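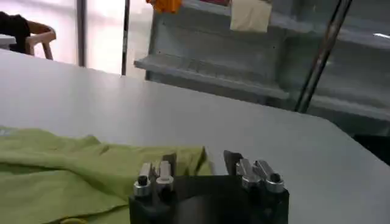
*Fingers open beside the green cloth, as seen by the wrist camera.*

# Flustness: our garment-folding method, and what comes with it

Hi, and welcome to the Flustness page! If you've used our older package, Pratell, you'll know it tried to plan a whole fold from one overhead view. It was fine on towels and pretty hopeless on t-shirts. So I tore most of it up and started over with a question I kept putting off: how much can an arm learn from the wrist view alone, if it gets to look again after every pinch?

Quite a lot, I think. We trained on 739 demonstrations, all done by hand on a teleop rig (my shoulders still remember September), and then let the policy run on shirts it had never met. Out of 30 test runs, 11 still needed a person to step in, nearly always at the second sleeve. I'd love a prettier number, but that's the one we got, and the logs are in the download if you want to poke at them.

## The pinch step

This is the bit I'm fondest of. The fingertips close on a small ridge of fabric, the policy takes a fresh look, and only then does it choose between lifting, dragging or letting go. Pratell had no letting go! Once it grabbed, it was committed, even with two layers in its fingers.

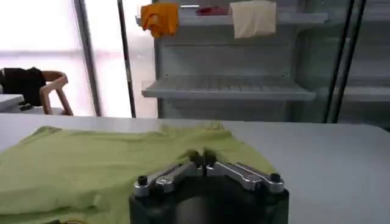
Shirley Gagnon wrote in to say that on her Doucette arm the re-look adds a pause she can't live with, and asked if it could be switched off for thin cotton. It can: set the look interval to zero in the config file. Expect more double grabs, though, especially near the hem.

## What you get

- Trained weights and the training code
- All the demonstrations, with wrist video
- Run logs, failures included
- A config for the Feltholm two-finger gripper

Other parallel grippers should work once you change the finger width. Soft fingertips I haven't tried yet, so if you do, please send me the logs!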